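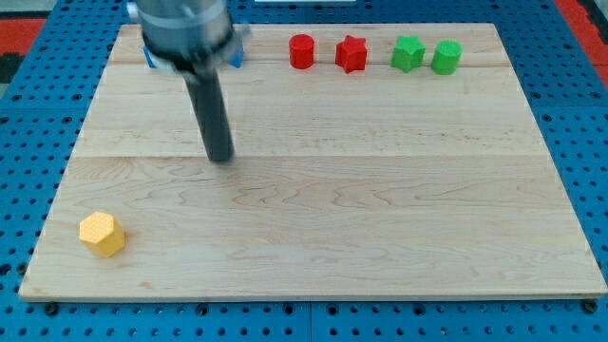
Etelka Bakos says she learned more about bread in one wet October at Naston than in all the years she'd been baking at home, and that most of it came from other people's mistakes. She'd like a new group to come and make some!

Posted in: Get Involved > Food & Baking
October | By Cameron McIver
32 shares | 4 comments

We're looking for 11 home bakers to join the Chisholm Rye Trial, and if you've ever pulled a brick out of the oven and still eaten it with butter, please read on.

The idea is simple enough. A few growers near Chisholm have been raising an older rye called Zitance, and they'd love to know how it behaves in ordinary kitchens. They have plenty of notes from the bakery at Naston, where the oven is huge and the people using it bake every day. What they don't have is notes from someone with a rental stove, one good bowl and a toddler asleep in the next room. That's where you come in.

You'd bake one loaf a week for 4 weeks. We supply the flour (milled at Naston, bagged and labeled), a jar of live starter and a printed recipe. The first two loaves follow the recipe to the letter. After that you can do what you like with it, so long as you write it down. Seeds, molasses, a longer rise, a different pan, go ahead. Last year's group sent in 1,026 comments between them, and I read every single one with great pleasure, including the long one about caraway.

Who we'd love to hear from

People who bake now and then and own an oven that mostly works. You don't need any experience with rye. In fact we're hoping for a good mix, so if you've only ever made banana bread, apply anyway. Please don't apply if you have celiac disease or a wheat or rye allergy, or if you share a small kitchen with someone who does.

You'll need to be able to pick up your flour from the Naston bakery in person, and to come back at the end for the tasting supper. Everyone brings half a loaf, there's soup, and it gets loud. Supper starts at 6:30 p.m. and families are welcome.

What you get

All the flour and starter, which you keep. A free place in Etelka's evening class on shaping and scoring (she is wonderful at this and very patient with sticky hands). A gas card to help with the drive. There's no fee for you and no pay either, I should say that clearly. Plan on about 32 minutes of hands-on work per loaf, plus a lot of waiting.

How to apply

Send a short note to Cameron McIver, care of the Naston bakery, or leave it at the counter. Tell us what you usually bake, what kind of oven you have, and the worst loaf you ever made. Photos of the worst loaf are very welcome. Mention it if you'd like to pair up with a friend and share a place, we can do that.

We'll write back to everybody by the end of October, and flour goes out the week after. If you miss out this time we'll keep your name for the Zavier wheat trial in spring.

Filed under: bread, rye, calls for participants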